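**Sosska** is the pick-and-place arm Inese Tamošiūnaitė and I have been putting together at Skivmont, the shared workshop where I also (badly) repair chairs. I'm Jaanus Butkienė, I started this wiki article, and most of the opinions in it are mine!

## Name and purpose

Sosska was our folder name and it stuck. The job is simple to say: pick one thing off a cabinet top, lift it, and leave its neighbors alone. We use ordinary snack stuff as targets, and I love that anyone walking by gets what we're up to.

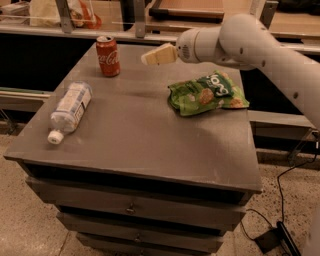
*Gripper over the cabinet, with the can, bottle and snack bag set out.*

## Approach

Our first routine, Quintanilla, came at everything from straight above. Great for flat things, lousy for tall ones. Inese wrote the second, Grodach, which swings in low and reaches for a can from the side, and I've been a fan ever since. It slows down for the last 5 centimeters
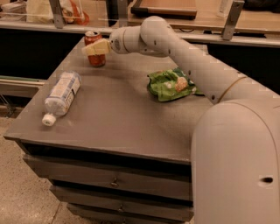

and then closes at 40 percent force, a number we got to by squashing a lot of cans (sorry, recycling bin). If the fingers come in crooked, the can tips, so we'd much rather wait a bit longer and have them square.

## Lifting

Once the fingers have closed, the arm pauses for two seconds before it goes up. I wanted three, Inese wanted none, and you can guess how that went. The can should stay upright the whole way, and the bottle and bag shouldn't get brushed. 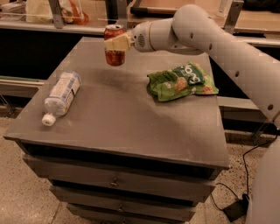 ## Still to do

- Bottles lying on their side, which Grodach keeps approaching cap first
- A gentler grip for crumpled bags
- Inese's new wrist settings, planned for June

Last edited April 30, 2022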